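Tuvska Chore Trial Kit: Set-Up Guide
Section 4. Bottle handling on a workbench

Last revised November 15, 2020, by Orest Dmytriv

4.1 What this section covers

Most people who buy a Tuvska kit want to know one thing before they spend a weekend on it: can a machine do my chores yet? For a few chores, under fair conditions, yes. For most of them, no. Picking up a bottle and setting it down in a new place falls in between, and that makes it a good first trial.

This section explains how to prepare the work area, how to make hand-guided passes with the gripper, and how to judge the result when the arm repeats the job alone. It assumes you have finished Section 3 and that the gripper opens and closes fully.

You will need:

The gripper with both soft pads fitted
A full bottle with the cap on tight
A cup with a flat base
A table you can reach from the front
The Imuton recorder, charged

4.2 Preparing the table

1. Pick a table that is already in use. A bare table gives good scores and teaches the machine very little. In a home or a small shop, the bottle will be sharing its space with boxes, bags and cables, and the trial should too.

2. Clear the front middle of the table only. Leave enough room to open the gripper on either side of the bottle without touching anything else.

3. Stand the bottle in the cleared area with the cup beside it. It is fine for one to hide part of the other from the gripper's point of view. A machine that can only find things in full view won't be much help in a kitchen.

4. Push storage cabinets, bins and plants to the back. They can stay in sight. Leaves can brush the pads on a long reach, so keep plants toward a rear corner.

5. Bring the gripper in low from the front, with the fingers open and level with the lower part of the bottle.
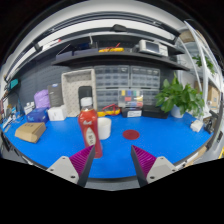
6. Check the screws on both finger plates before the first pass. Tighten by hand only. The plates are plastic and will crack if forced.

7. Turn on the room lights you normally use. Do not add a lamp just for the trial.

Note: Shiny labels and clear plastic are harder for the machine than plain surfaces. If your first set of passes goes badly, try a plain cup, then go back to the bottle.

Caution: Keep mains-powered equipment away from the part of the table where a full bottle will be moved. A tight cap can still leak if the bottle is dropped.

4.3 Making the hand-guided passes

1. Press Record on the Imuton unit and wait for the tone.

2. Move toward the bottle at a steady walking-hand speed. Quick moves blur the recording, and the arm will copy any hesitation you show.

3. Close the fingers until both pads bend against the bottle. Stop there. The pads should do the holding.

4. Lift straight up to the height of your wrist, hold for a slow breath, and carry the bottle to its new place.

5. Set it down flat, open the fingers fully, and back away the way you came.

6. Press Record again to end the pass.

7. Repeat from a slightly different starting point. A full set is 58 passes. You can split a set over more than one sitting, but leave the lighting alone.

Delete any pass in which you bumped the table or lost your grip. If you are not sure, delete it.

4.4 Where to hold the bottle

New users tend to reach for the neck. That works for a person, who can feel the bottle start to swing and correct for it. The machine cannot feel this well, and a bottle held high will tip on the way down.

Check these three things each time you close the gripper:

The bottle is upright.
Both pads are touching it at the same height.
Neither finger is resting on the cap or neck. 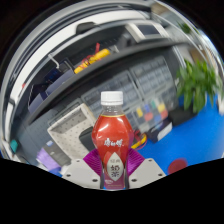

Grip height made more difference to our results than any other setting we tried. In our own trials we ran the arm 138 times with a low grip and the same number of times with a high one, and we stopped recommending the high grip after that. A good low grip has the pads pressing on the lower sides, as they do on the milk tea bottle with the red label, and the middle of the label stays clear between them. If the pads cover the printing you use to tell one bottle from another, open up and take a lower hold.

The Caruso pads supplied with this kit suit round and lightly shaped bottles. The older Giretti pads are stiffer. They can be used, but reduce the closing force by one step.

4.5 Running the arm alone

1. Load the full set and wait for the ready light.

2. Place the bottle where it stood for your first pass. Stand back.

3. Press Start. Keep one hand near the stop button for the whole run.

4. Score the run as a success only if the bottle ends upright in the right place with the gripper clear of it. A bottle that lands and then falls is a failure.

5. Do nine runs, then move the bottle a hand's width and do nine more.

Caution: Do not reach in to save a falling bottle while the arm is moving. Press Stop first.

4.6 Reading your results

If the first nine runs go well and the second nine do not, the machine has learned a spot on the table and little else. Go back to 4.3 and vary your starting points more.

If both groups go well, you have a machine that can move that bottle on that table. It is a real result, but a narrow one. It does not mean the arm can clear a table, put away groceries or restock a shelf. Each of those jobs includes soft bags, thin flat items and things leaning on other things, and our present kit handles all of them poorly.

For trials with flat objects, go to Section 5.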